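Search this newsletter Search Go

KITCHEN CORNER: fridge, cabinet, bottles

Quick one this month, newsletter goes out at 8 and I still have the parking piece to do.

First thing, the Liao Room. For anyone at Treststead who hasn't been down since September, the kitchen things are in there now and they are staying in there. Fridge, white table, the gray cabinet. The old kitchenette is shut until the sink is sorted. No date for the sink. Please stop asking at the front desk, they don't have one either.

The floor. It's light wood and it marks. Had it done over the summer, already a long scratch by the door from someone dragging a chair. Lift, don't drag. Same for crates of drinks. Spills get wiped up right away, tea especially, it dries sticky and then everybody walks it down the hall. Mop is behind the door. Wring it out properly please, wood and puddles don't get along.

Also there are black cables across the floor by the cabinet. Step over, don't kick them to one side, and don't park the drinks cart on top of them. If you're carrying a full crate and can't see your feet, ask somebody to walk ahead.

The cabinet is the Grera one we voted on, metal, flat top, clear panel in front. The flat top is NOT a shelf. It had three coffee cups and a banana on it Tuesday. Things put up there get knocked down the back and then the whole cabinet has to come out from the wall. The clear panel scratches too, so soft cloth only, no green scrubby sponges.

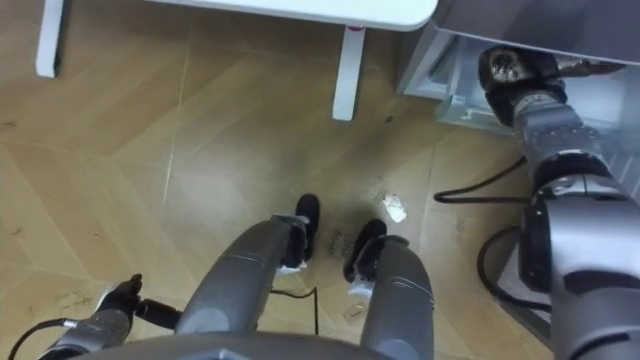 FRIDGE RULES, SHORT VERSION

The long version is taped up in the old kitchenette where you can't get at it, so:

Name on it. A name, a real one, initials don't work in a building with this many J's.

Drawer is for fruit and vegetables in bags. Close it when you're done. All the way, it sticks on the last inch and needs a push. An open drawer stops the door closing and then the milk goes, which happened over the long weekend and it was not nice to come back to.

Bottles stand up, caps tight. If you lay a half full one on its side it leaks, doesn't matter how tight you think you did it.

Anything left on the white table overnight is up for grabs or goes down the sink (the bathroom one, for now). That includes opened drinks. If it's yours and you want it cold, put it in the fridge before you leave.

Clear out is the last working day of the month. Everything without a name goes. Yes, also the nice containers. We gave away a very good glass one in the spring and there was an upset about it, so consider this the warning.

BOTTLE DRIVE, WHERE WE ARE

1,893! That's the number on the sheet as of this morning. Goal is 2,000 by the end of October so it's close, and if you have a bag of empties in your trunk now is the time to bring it in.

For newer people: we collect empty plastic drink bottles, Tirar picks up from the loading door, and the money goes to the garden beds out front. Last year it bought soil and the two rain barrels. This year would like a bench.

What Tirar will take. Clear plastic drink bottles, any size. Empty. Rinsed, really rinsed, a quick swirl and dump is fine but do it. Last pickup had a bag turned away for having an inch of old tea in the bottom of most of them, and that bag counted for nothing.

Caps. This is where it gets confusing. Caps come OFF and go in the seperate tub. Color doesn't matter. Somebody has been sorting them yellow, green, white, and it's lovely but they all get tipped in the same sack, so save yourself the time.

Labels can stay on. Squash the bottle if you like, with the cap off so the air gets out. Bags hold 20 unsquashed, more if you're keen with your foot. Tie the bag, leave it under the window in the Liao Room, put your number on the sheet. If you don't write it on the sheet it isn't in the total.

Drinks that aren't finished are not empties. Sounds obvious! But two full teas ended up in the collection bag last week and had to be fished out. If it still has tea in it, it belongs to somebody, so fridge or table please. 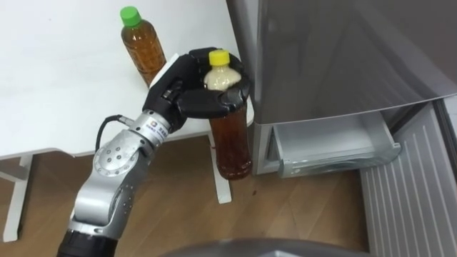 A reader on the second floor writes that the rule about caps is different where she lives and the town there wants them screwed back on, so which is it? Fair point. Her town is right for her town. For bags going to Tirar it's caps off, they've told us twice. At home go by whatever your own pickup says.

She also asks if iced tea from the big cartons counts. No, plastic bottles only, cartons go in the regular blue bin.

Next pickup is Tuesday, bags at the loading door before lunch. Pen for the sheet has gone missing agian so bring your own. Parking piece is on the next page, if I get it done.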